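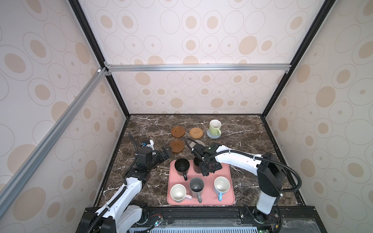 Section 4. Setting up the mug tray and coasters

OK, the shelf is up and the kettle has its corner, so now we get to the part I like best. This section covers laying out the tray, matching mugs to coasters, and putting everything back at the end of the day. If you skipped Section 3 (washing and drying) go back and do that first, I'll wait.

You need:
one rectangular tray, the salmon-pink one if you have the same set as me
your mugs
a mix of coasters and saucers, any material
a soft dry cloth
felt dots for the underside of the tray (mine came on a sheet of 40, so you'll have spares for years)

4.1 Getting the table ready

1. Clear the tabletop and wipe it down with the cloth. My top is dark brown marble with white veining, and I love it, but dark stone shows every ring and every crumb. Wipe in one direction and then go over it again dry.

2. Turn the tray upside down on a towel and stick a felt dot near each corner. Press each one for a few seconds. If your tray already has feet, skip this.

3. Leave the tray alone for 22 minutes before you flip it. Yes, that's an oddly exact number! It's how long my bread timer runs and it has always been enough, so it went in the guide.

4. Set the tray down at the front of the table, in the middle, with a long side facing you. You want to reach the mugs without leaning over anything.

Caution: marble does not like acid. Lemon tea, orange juice and vinegar cleaners will all leave a dull mark that a cloth won't take off. If something spills, blot it up right away and go over the place with plain water.

4.2 Loading the tray

5. Start with the dark mugs. The black one and the dark brown one go in the row farther from you, black on the left.

6. Fill the near row next. I put the white mug with the pink handle on the left, the gray one with the dark handle in the middle, and the white one with the light blue handle on the right. The two whites look great at the ends, and if you're half asleep you can still find yours by the handle.

7. Turn the handles so no two of them knock together. They don't all have to point the same way (I tried that for a whole August and it drove me up the wall, because one would always end up jammed against its neighbor). Pointing a handle toward you is fine if it's the only way it fits.

8. Lift the tray an inch with both hands and listen. If you hear clinking, set it down and spread the mugs out a little. Do this before you walk anywhere with it.

Note: if you keep a spoon or a tea bag holder in one of the mugs, pick a mug in the near row. Reaching over a spoon handle to get to the back is how I lost a perfectly good Sjögren mug, the speckled one, and they don't make that glaze anymore.

Caution: never carry the tray with full mugs. Five cups of hot coffee on a smooth tray is a bad idea even for people with steady hands. Carry it empty, pour at the table.

4.3 Coasters and saucers

9. Lay the coasters out behind the tray, toward the back of the table. Leave enough space between them that you can pick one up without nudging the next.

10. Mix them however you like. I've got brown wooden saucers, a woven rattan coaster, a gray one and a pale one, all round, and they get along fine even though they came from completely different places. The rattan was a gift from Ebbe Engebretsen, who also gave me the idea for this whole arrangement, so thank you Ebbe!

11. Keep the wooden saucers toward the left and the coasters toward the right. If you run short of room, bring one saucer forward so it sits next to the tray.

12. Pick one mug to live on a coaster full time. Mine is the light lime-green mug on the gray coaster, back and to the right. It's the guest mug, and having it out on its own means a visitor doesn't have to ask which one they can use.

Note on materials: wood and rattan both soak up water. Use them under a dry-bottomed mug, and if one gets wet stand it on edge until it dries. Don't put either of them in the dishwasher. I did this once with a Firura saucer and it came out shaped like a potato chip.

4.4 Choosing colors

You can skip this part if your mugs are already bought. If you're still shopping, I'd say pick the tray first. A strong color like salmon pink makes plain black and gray mugs look much better than they do in the cupboard, and you only have to dust one tray. Then get one or two mugs with a colored handle. My wallpaper is cream with beige ovals and rings, pretty busy, so I kept the mugs themselves plain and I'm glad I did.

4.5 End of the day

13. Take used mugs to the sink as you finish them. Don't put a used mug back on the tray "just for now" (you'll forget, and so will whoever grabs it next).

14. Wash, rinse and dry as in Section 3. Dry the bottom ring too, since that unglazed bit holds water longer than you'd think.

15. Wipe the tray while it's empty. Get into the corners with a fingertip in the cloth.

16. Return each mug to its place in the order from 4.2, dark ones first.

17. Stack the coasters if you need the table for something else. Rattan goes on top, where it won't get flattened.

If something isn't right

Tray slides when you touch it: a felt dot has come off or picked up dust. Peel it, wipe the spot, put on a new one.

Mug rocks on its coaster: try it on the bare table. If it's steady there, the coaster is warped and should be retired to plant duty.

White rings on the stone: probably hard water. A damp cloth and a drop of dish soap will lift most of them. Old ones may need a stone cleaner, check Section 9.

Coaster sticks to the mug and comes up with it: sprinkle a pinch of salt on the coaster first.

Last changed September 2024. Step 12 is new, and the old drawing of the tray is gone.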